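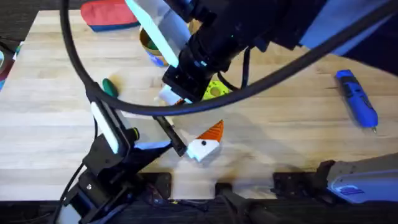

La zanahoria de juguete, sobre la mesa de madera clara del taller.

Llego tarde, casi a las seis de la tarde, y ya está puesto el té. La encargada de Mathur, tienda y taller de juguete usado en Wililton, habla deprisa y sin levantar la vista de las cajas. Octubre es mal mes. «Peor que diciembre, en diciembre ya está todo vendido», dice.

Lo que más le piden: comida. Zanahorias, quesos con agujeros, tazas. «Los padres vienen buscando puzles y los niños se van a la cocinita – siempre». La zanahoria tiene la punta naranja en forma de cono y el resto blanco, con un puntito negro. ¿Un ojo? «Cada crío dice una cosa. Yo no corrijo a nadie».

El queso, amarillo verdoso, es su favorito. Forma de cuña, agujeros redondos. «Meten los dedos, meten lápices, un día sacamos de uno un garbanzo». Se rie. De la taza del borde dorado no quiere hablar mucho: le gusta el dibujo azul y verde y le da pena venderla.

El año pasado pasaron por aquí 3.698 piezas. Más de 107 se quedaron sin pareja, tapas sin olla, sobre todo. Van a un cajón aparte y de ahí, si hay suerte, a la escuela infantil de Skedlow, que no pide juegos completos.

¿Precio? Dos euros la pieza suelta. «Y me regatean, eh».

Sobre la mesa de tablones largos no cede. Le ofrecieron cambiarla por una de melamina y dijo que no. «La madera se lija y ya esta. Aquí se clasifica, se merienda, se discute».

Antes de irme pregunto si abrirá el segundo local, el de la calle Skirkex. Quizá en primavera. Falta el permiso y falta pintar.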